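Mixed fruit in one bowl: what should be kept apart?

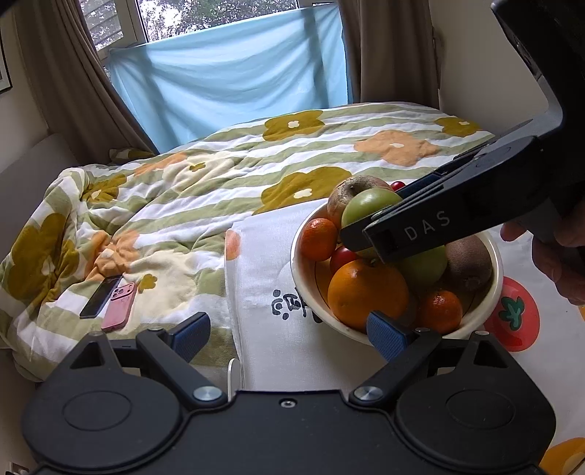
Category: Kitchen & Food Storage > Fresh Produce
Asked Dec 6, 2023 | 2 answers with votes | 1 below threshold

I keep all fruit in a single round bowl on a table in a studio apartment. Same space as the bed, one window, no separate pantry. Current contents include apples, two mandarins, a large orange and small tomatoes. Room temperature is held at 64 F overnight and goes higher when the heat is on.

The tomatoes go soft well before anything else. The apples lose their crunch. The citrus seems unaffected. Is this caused by the mix, or by the bowl? It has a thick rim. I would prefer to keep one bowl on the table, but the refrigerator (a small Ganstead) has a free drawer.

Answer 1 (accepted, 7 votes)

Mostly the mix. Apples give off ethylene gas as they ripen, and a solid bowl does little to clear it. Ripe tomatoes react to it and soften faster. Oranges and mandarins do not ripen further after picking, so you see less change there -- what they do is dry out or grow mold where the skin is damaged.

Suggested split:

Apples: refrigerator drawer, in a bag left slightly open. They stay crisp much longer cold. Do not put leafy greens in the same drawer.

Tomatoes: on the table, stem side down, single layer, away from the apples. Refrigerate only once fully ripe, and bring back to room temperature before eating.

Citrus: bowl is fine for a week. Longer than that, refrigerate. Check the underside of each piece, as mold starts at the contact points.

If you want apples in the bowl for looks, put out 2 at a time and refill from the drawer. Wash fruit right before use, not before storage.

Answer 2 (2 votes)

Agree on the apples. On the bowl: I changed from a closed ceramic one to an Olvera wire basket in April and lost fewer mandarins. Tomatoes were no different. Also move it out of direct sun if the window faces south. Fruit near the glass gets warmer than the thermostat says.

Answer 3 (0 votes)

get the Pidico freshness packets, you drop one in and forget it. works for bananas

Comment on Answer 3: Those are made for a closed drawer. In an open bowl the packet mostly treats the room air.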